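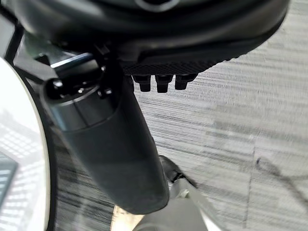
Project room, October: pale gray floor and rounded white edge

Progress report to the Wong fund, second period
Prepared by Yvette Lemieux, Cusel workshop

Dear members of the fund,

I am glad to report on the renewal of our project room, for which you have given us 1,551 dollars in this period. The work goes forward, but two points are behind the plan and I explain them below.

1. Floor

The old covering was removed in the first week. Under it we found more glue than we expected, and the cleaning took four days where I had planned one. After this the new gray floor was laid by the firm Fenum. They have asked us to put nothing heavy on it during two days, and we respected this. The invoice was paid in full. The color is lighter than the sample we have chosen in spring. At first I was not sure of it, but small screws and washers which fall down are now much easier to find, and the people who work in the evening have told me they prefer it.

2. White furniture

In my last report I wrote that we would keep the old square tables. We have changed this decision. In a room of this size the corners were always in the way, and one visitor hurt her hip in September. We bought rounded white pieces from Zandex, second choice, for 132 dollars less than the price in the budget. The difference was used for the extra cleaning of the floor.
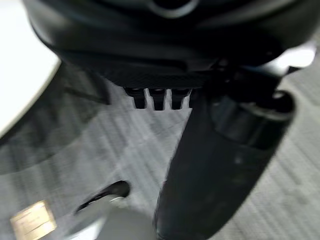
The white surface shows shadows and finger marks very quickly, so we wipe it at the end of each day. I have added the cleaning cloths to the running costs. They are a small amount, but I prefer that you see them.

3. Lighting

This part is late. The electrician came to measure at 8 in the morning, before the room opens, and he found that one of the circuits must be replaced first. His offer for this is 103 dollars. It was not in the budget, and I would like to ask for your agreement before I sign it. Until then we use the existing lamps. They give strong reflections on one side of the room and not enough light on the other.

4. Next period

The shelves will be fixed when the lighting is finished, so that the wall is opened only one time. The labels for the drawers are already printed. I also have to return the key of the storage place which we rented during the floor work.

The receipts are attached in the same order as the points of this report. The one from Fenum has two pages.

With thanks and kind regards,
Yvette Lemieux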